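Week 5: Reading claims about meteorites

Last week we ended with the Owusu stone, and several of you wrote in your summaries that it "came from Mars". It may have. What the paper says is that gas trapped in the glass matches a mixture we expect for Mars, within the error bars. Those are two different sentences and I would like you to keep them apart in the essay.

Start with the counting. The Hosa catalogue lists 2,922 finds from one stretch of desert. Of these, 957 have been classified by someone who cut a slice and looked at it. The rest were sorted by eye, in the field, by people who were tired and wanted meteorites. When a press release says "nearly three thousand meteorites", ask which of the two numbers you are being given. Then ask about pairing. A single body breaks up in the air and drops many pieces, so the number of stones is always larger than the number of falls, and no one agrees on how much larger.

Next, ages. Tudose argues that the older finds lay on the surface for a very long time and that weathering grade can be used as a clock. I am not persuaded. Weathering depends on the soil, on the salt in it and on whether the stone was buried for part of its life. Carvalho makes this point better than I do (see the reading list), and his plots of grade against measured age look to me like a cloud with a line drawn through it.

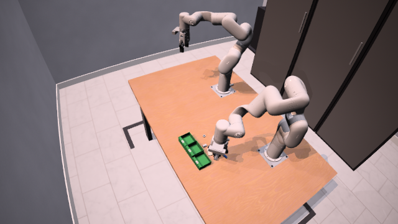
Fig. 2. Two table-mounted arms, computer rendering.

Sample handling matters more than the textbooks let on. A carbon-rich stone picks up water and organic matter from the ground, from gloves and from the air of the store room. The Wovatell group reported amino acids in a stone and called them native. Perhaps they are — but the blank they compared it with came from a different site, and the soil under the stone was never collected. Without that soil I do not see how the claim can be tested.

Points to check in any paper you cite:
Was the find spot recorded, or only the town where the stone was bought?
How many stones were sliced?
Is there a soil blank from the same place?
Who holds the main mass, and can anybody else get a piece?

Reading for Monday: Carvalho, chapters 2 and 3. Tudose, the section on weathering only. Skip the Lolamix summary sheet, which rounds everything and gives no sources.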